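4. Rules for simulated wrist views

4.1 Why a rule for pictures at all

Most written guidance on safe manipulation deals with forces, speeds and stopping distances, and rightly so. Far less has been written about what a policy is allowed to learn from. When we began drafting the Stovia rules in May, we expected the section on simulated camera views to fill half a page. It became the part we argued over most, and the part we have enjoyed most as well, for it turns a vague worry (does this render look right?) into something two people can check and agree on.

We use "wrist view" for any view rendered from a camera fixed to the hand, with some part of the gripper inside it. Such views are hard to judge by eye. The hand takes up a good share of the picture, the background swings about with every small turn of the wrist, and a reviewer seeing one still has very little to hold on to. The rules below were written for that reviewer.

4.2 The rules

Rule 1. Both fingers should be visible at the start of every episode, with enough of the palm showing to tell how the hand is turned. If a finger leaves the view later on, the episode is kept and the fact is noted in its record.

Rule 2. Every surface pattern must carry a name and a scale in the scene file. A reviewer should be able to find out how large a tile or a plank is meant to be without opening the renderer.

Rule 3. Steep views of patterned surfaces are to be kept in the set. It is tempting to throw them out, as fine patterns crowd together with distance and can look untidy, but a real wrist will meet such angles all the time.

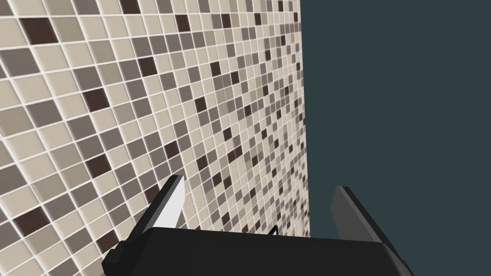 Rule 4. Plain backdrops are allowed, provided that the scene file says so. A flat colour behind a wall or a table is a perfectly good choice for early training. Trouble starts when it goes unrecorded and a later team takes it for a missing asset.

Rule 5. Anything between the fingers that is not the target must be listed. This covers parts of the hand, parts of the scene and stray geometry alike. If the reviewer cannot name it from the scene file, the episode goes back to its author with a question attached.

4.3 How the rules were tried out

We gave the draft to 2 reviewers, Halima Biwott and Marjorie Sowerby, who worked separately on the same 100 rendered episodes. Half of these came from the Zinutia scene library and the other 50 from Iordache, which has a quite different approach to lighting and surfaces. Neither reviewer had worked on either library before.

The results delighted us. Rules 1 and 4 gave no difficulty whatsoever, and the notes on them are wonderfully dull. Rule 2 led to a lively exchange over what counts as a pattern – is brushed metal one? – and we have since settled on any surface whose look repeats or varies by design. Rule 5 was the slowest to apply. Small dark shapes near the palm took more time than everything else on the checklist, and Sowerby suggested that scene authors supply a bare render of the hand alone for comparison. We adopted this at once, and we wish we had thought of it ourselves!

Rule 3 changed the most. An early wording asked reviewers to reject any view in which single tiles could no longer be told apart. Biwott pointed out that this would remove a large share of the close, slanting views that make wrist cameras so useful near walls and worktops. The present wording keeps them and asks only that the angle be stored with the episode.

4.4 What the rules leave open

We set no limits on colour, and none on how closely a render must resemble a photograph. Both matter, but they depend on the task, and a fixed number would soon be out of date. We also say nothing on noise or blur, which the Trendeo checklist treats as a matter for the camera model. Teams using both documents should apply that checklist first, then return to Rules 1 to 5 with the final renders in hand. Episodes changed after review need a fresh check under Rule 5, even where the change was made only to the lighting.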